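Jumelles Tedar 8x32 : mon avis après une saison au bord de l'eau

J'ai acheté ces jumelles en janvier pour remplacer une vieille paire trop lourde. J'observe surtout les canards et les petits échassiers, à l'étang de Foulkes, le matin avant le travail. Elles pèsent 795 grammes sur ma balance avec la courroie, c'est un peu plus que je souhaitais.

L'image est claire au centre et les couleurs me semblent justes. Sur une sarcelle posée à environ 200 mètres, je distingue bien le miroir vert de l'aile. Vers les bords, la netteté diminue, et cela me gêne quand je suis un vol de bécasseaux. La molette est douce, mais avec des gants il faut chercher sa position.

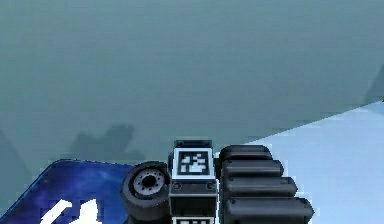
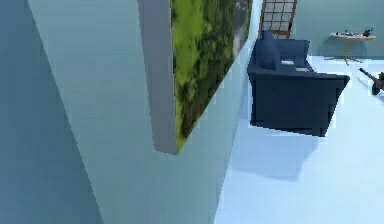 Peut-on les utiliser avec des lunettes de vue ?
Les œilletons se règlent en trois positions. Avec mes lunettes je les laisse complètement rentrés et je vois presque tout le champ, il manque seulement un petit cercle au bord.

La courroie fournie est étroite et elle me coupait le cou. Je l'ai changée pour une Skedex, achetée 21 euros, et je porte maintenant les jumelles toute la matinée. L'étui ferme mal. J'ai comparé aussi avec les Fuda d'une collègue du club : elles sont plus légères, mais plus sombres au lever du jour, et pour cette raison je garde les miennes.

Ma note : quatre sur cinq.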